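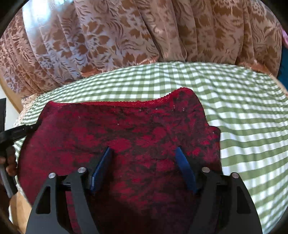

Dark red on green and white check.

Home Archive Laundry Kitchen Contact

A year without buying clothes

September 6, 2019

The year is up, so I'm writing down how it went while I still remember the dull parts.

The rule was no clothes, new or used. Underwear and socks were allowed if the old ones had holes. Shoes were allowed once, and I used that in January when the sole came off my left boot on the way to the tram. I had it glued first at the repair place on Rutgate and it held for four days. The replacement pair cost more than I wanted to pay and I still don't like the laces.

Before that I'd never kept track of what I spent. I went back through my bank statements for the year before and the clothes came to a little over 800. I had guessed half that. Most of it was small stuff: a top here, a cardigan there, a belt I bought because I was early for a dentist appointment. I could name where I'd worn maybe a third of it.

The first two months were easy. Then the weather changed and I wanted a coat. I had a coat. It was fine. I looked at other coats on my phone most nights for a couple of weeks, and then I unsubscribed from 14 shop newsletters in one evening, and that did more than any amount of willpower. If you only do one thing, do that. I still get the Gistora one, which keeps coming no matter how many times I click the link at the bottom.

The bigger change was the laundry. With fewer things in rotation I had to wash more carefully. I turned the machine down to the cool cycle, stopped using softener, and quit putting knits in the dryer. The dark colors have kept better. I ruined one gray sweater anyway by leaving it in with the towels. It went to my niece, and then she grew out of it too.

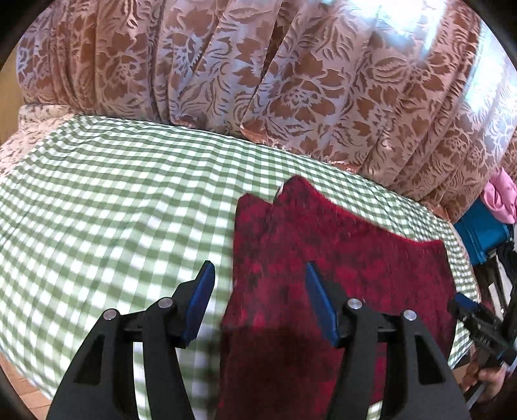
Silvia Trnka wrote under my halfway post that the rule is easy for someone who works from home, and that she'd tried it for six months while working a front desk and gave up when a customer remarked on her blouse. I think she's right about that. I see the same three people all week and none of them care what I have on. If I had to stand at a counter I would have needed at least two more shirts. She also asked whether I counted fabric. I didn't, because I can't sew anything beyond a hem.

I did learn to do buttons properly. There's a hardware and notions shop on the corner at Sastgate, Dvořáček, where they sell thread by the spool and will match a button if you bring in one of the others. Waxed thread is worth the extra. Matěj Šindelář told me to sew the button over a matchstick so there's some slack for the buttonhole, and I've redone all the coat buttons that way.

What I missed: swimwear, mostly. Mine went see-through at the back and I didn't swim after June. I could have made an exception and I was stubborn about it.

I bought one thing the day after the year ended, a plain navy T-shirt for 49 (too much). It shrank a little in the first wash. I'm going to keep the rule through the winter with swimwear added to the allowed list. The money I didn't spend went into the account for the bathroom floor, which needs 2,000 before the tile people will come.

Newer post Older post Home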